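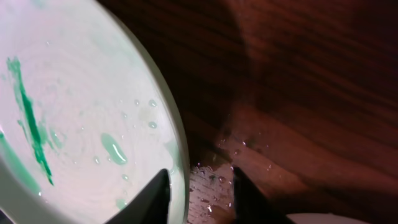

3.2 Résidus colorés au fond des bols

Le relevé des bols a été la partie longue. 71 récipients blancs passés en revue dans les cuisines du foyer Trinthorpe, en novembre, toujours après 16 h, toujours vus du dessus ou de biais. Grille de cotation reprise de Plekow, avec deux colonnes ajoutées par nous : traînées et gouttes isolées. La grille d'origine ne prévoyait qu'une note globale de propreté, trop grossière pour notre propos.

Le vert se lit bien sur le blanc, d'où le choix des bols clairs. Sur la figure 2, la traînée principale est d'un vert émeraude franc, dense au centre, de plus en plus translucide vers les bords, et elle finit en pointe. Cotée « traînée continue ». La masse allongée au milieu du bol, vert clair et brillante, est cotée à part comme « dépôt liquide » : forme de goutte arrondie, reflet sur le bord supérieur. Ne pas confondre les deux, c'est l'erreur la plus fréquente chez les codeurs débutants. La tache pâle près du rebord a posé problème, un codeur sur deux l'a manquée au premier passage.

Figure 2. Bol blanc posé près d'une surface en bois brun-rouge. Traînée verte, dépôt liquide vert clair, cinq gouttes d'eau isolées.

Les gouttes. Seules comptées celles qu'on distingue une à une, soit cinq dans la figure 2. Le semis de points d'humidité plus fins est noté présent / absent, sans dénombrement - on a essayé, l'accord entre codeurs s'effondre. La règle est la même pour tous les bols : une goutte doit montrer un contour. Sinon elle va dans le semis.

Reste la question des cercles au fond. Beaucoup de bols du lot ont de légères stries concentriques, et l'hypothèse de départ (Vương) voulait que le liquide s'y accroche. Pas vérifié à ce stade. Les traînées relevées coupent souvent les stries en biais, sans déviation visible à l'oeil. Il faudrait une mesure de relief, qu'on n'a pas.

Le support compte aussi. Surface en bois poli foncé, veinage marqué, ombre large contre le rebord : le contraste trompe, et plusieurs bols ont été notés plus blancs qu'ils ne l'étaient. Selina Zwahlen a refait la cotation des teintes de fond avec le nuancier Bondel, à lumière constante. Quatre bols ont changé de classe, de « blanc » à « blanc à reflet vert ». Les autres n'on pas bougé. On garde les valeurs corrigées dans tout ce qui suit.

Limite évidente : la cotation dit où se trouve le vert et sous quelle forme, elle ne dit rien de sa composition ni du temps écoulé depuis le versement. Aucun prélèvement n'a été fait. Pour les bords, même prudence - un résidu coupé par l'angle de vue est codé « partiel » et exclu du calcul de surface, même quand la forme parait facile à prolonger. Les totaux par catégorie sont donnés en section 4.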